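3.2 Table tops and reflected light

The second group of measurements deals with the surfaces on which work is done. Earlier surveys of shared rooms have mostly treated the table top as a neutral plane at a fixed height and recorded only the light falling on it. We found this too simple for the rooms at Irnden, Flevach and Ramside, where the tops differ widely in color and finish and where strongly colored tops have been bought in place of the older white and gray ones. A colored top returns part of the light to the face of the person standing or sitting at it, and it changes the apparent color of paper, fabric and packaging laid on it.

Each building was visited two times, once with the blinds open and once with them closed. The final readings were taken on 18/06/2020, after the fittings at Flevach had been cleaned. Across the three buildings, 11 tables were included. Tables with a cloth or a glass cover were left out, as were those standing directly under a roof window. The full set holds some 1520 readings, each consisting of a level at the surface and a level at eye height, taken facing the center of the table.

Tops were sorted by hue into white, gray, wood tone and saturated color. The last class is the one of interest here, and the green tops belong to it (Figure 2).

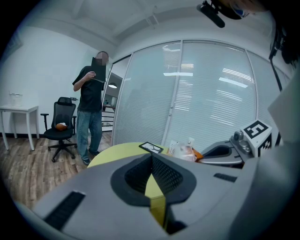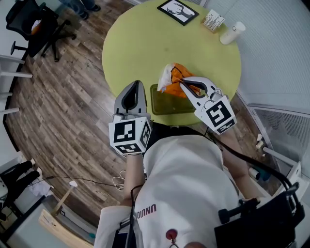

Figure 2. A table from the saturated color class, with a yellow-green top. The top is round.

For the saturated class, the level at eye height followed the level at the surface less closely than it did for the white tops. The spread was largest at Ramside. Part of this is due to the objects on the table: a dark tray or sheet placed between the meter and the center of the top lowers the reflected share, and the effect grows as the object is moved nearer to the meter. We did not clear the tables before measuring – the aim was to record them as they are used – and the spread should be read with this in mind.

Round tops raised a separate problem. On a rectangular top the meter can be set at the middle of each long side, and the position can be found again on the next visit. A round top has no such mark. We used the direction of the nearest window as zero and placed the meter by angle from there. At Irnden, where the tables are moved between May and the summer closing, the zero direction had to be fixed again for the later visit, and the paired readings from that building are compared by angle only.

Color shift was estimated with a white card laid flat near the rim and a second card held upright above it. The upright card took on a visible tint over the saturated tops. Over wood tone the tint was weak, and over gray it could not be told apart from the drift of the meter. The shift is reported in the Ung scale used in Section 2, without correction for the color of the walls, which are treated in Section 3.3.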